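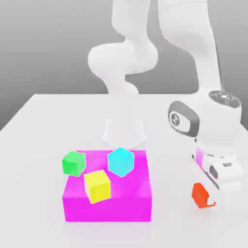 Textbooks › Technology and Work › Sample chapters

Search this title Go

Chapter 4
Can Machines Do the Chores?

Learning aims

By the end of this chapter you should be able to explain why a task that is easy for a person may be hard for a machine, describe the difference between a fixed and a changing workplace, and judge a claim about a household robot from the evidence offered for it.

4.1 The question

Machines have washed clothes and dishes in ordinary homes for decades. A washing machine, however, does only the part of the job that takes place inside the drum. Someone must still sort the clothes, load them, take them out, hang them up and fold them. The same division is found in workshops. A press may stamp a thousand parts without help, while the bin of parts beside it is filled and emptied by hand.

This chapter is concerned with the remaining work: picking up, putting down, sorting, stacking, wiping and tidying. It asks whether machines can yet do such work to a standard that a household or a small firm would accept. The short answer is that they can do some of it, under conditions that somebody has prepared for them. The longer answer depends on what those conditions are and who pays for them.

4.2 Blocks and breakfast tables

Much research on robot handling begins with coloured blocks. A cube has flat sides and does not bend or spill, and a strong colour makes it easy to tell from its neighbours. In a computer simulation the work can be repeated many times without damage to the arm or the table. A cube lying at a slant, or close to an edge, is already a harder case than one set squarely in the middle, and a programme of trials will normally include both.

A breakfast table is another matter. Cups have handles, cloths crumple, and a spoon may lie under a plate. Glass is difficult for many cameras to detect. An arm that places blocks well has shown that it can find an object, close its fingers on it and release it elsewhere. These skills are needed for clearing a table – they are not yet the whole of it.

4.3 A case from the shop floor

The Ortner packing works at Zuvulley supplies boxed fittings to builders' merchants. In May its manager, Verena Danzer, agreed to a trial in which one arm would move fittings from a tray to a carton. Over the trial the arm attempted 836 transfers. It failed in 37 of them, and in 21 of those failures a member of staff had to stop the line.

Leonie Pichler, the line supervisor, considered the result poor. Her staff seldom dropped a fitting, and when they did they picked it up and carried on. Alois Oberholzer, the engineer in charge, took a more favourable view and pointed out that most failures involved a single type of bracket. Both readings rest on the same figures. Students should note that neither the success rate nor the number of stoppages is enough, taken alone, to settle whether the arm was worth keeping.

4.4 Terms used in this chapter

Grasp: the hold that a hand or gripper has on an object.
Structured setting: a place arranged so that objects are where the machine expects them.
Intervention: any moment at which a person must step in.
Transfer: the use, in a new place, of a skill learned elsewhere, such as in simulation.

Before you read on

Choose one chore that you carried out this week. Write down each step, including those you would not normally mention, such as moving a chair out of the way. Mark the steps that would change if the chore were done in another person's home. Keep your list – it will be needed for the exercise at the end of section 4.6.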